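Slide 4. Weller say their shorter typeface cuts reading time by 12 per cent. Ask who was timed. Their report mentions 20 readers, all of them staff. Pause here.

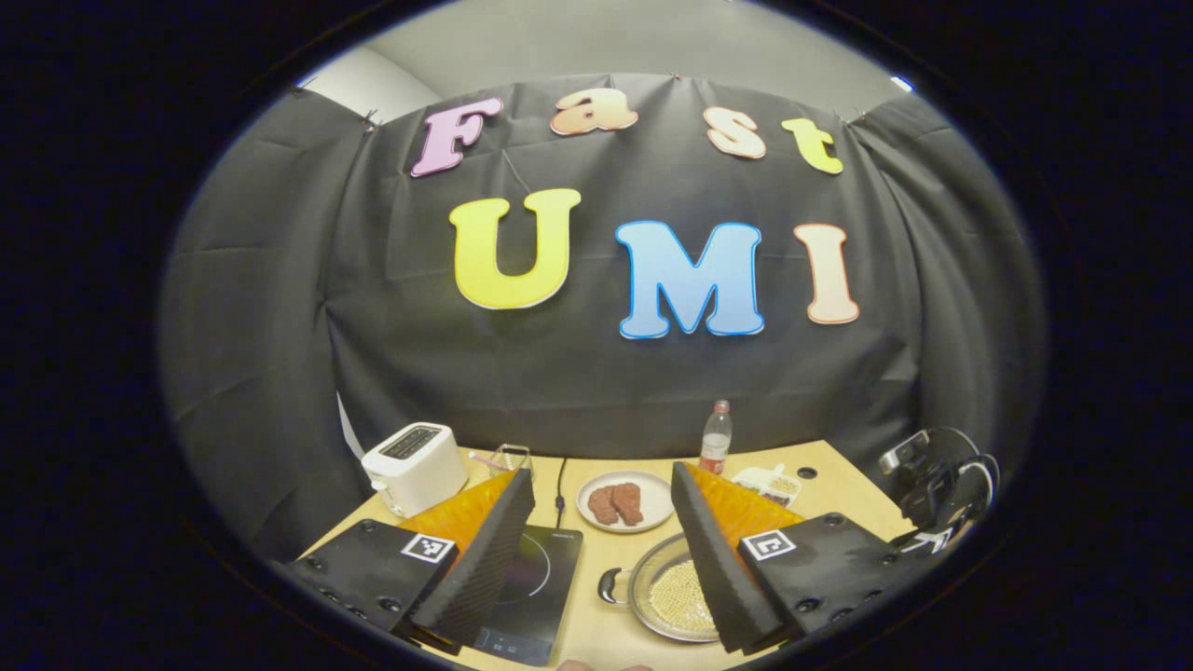
Legibility claims nearly always come from flat, clean text. Shop signs and banners don't stay flat. Take the word "Fast" on the black curtain: four letters, tilted, at different heights, on creased cloth. Would Weller's figure hold for that? I doubt it. Move on to the Sarnmont study, and don't let Giraldo's chart stay up too long.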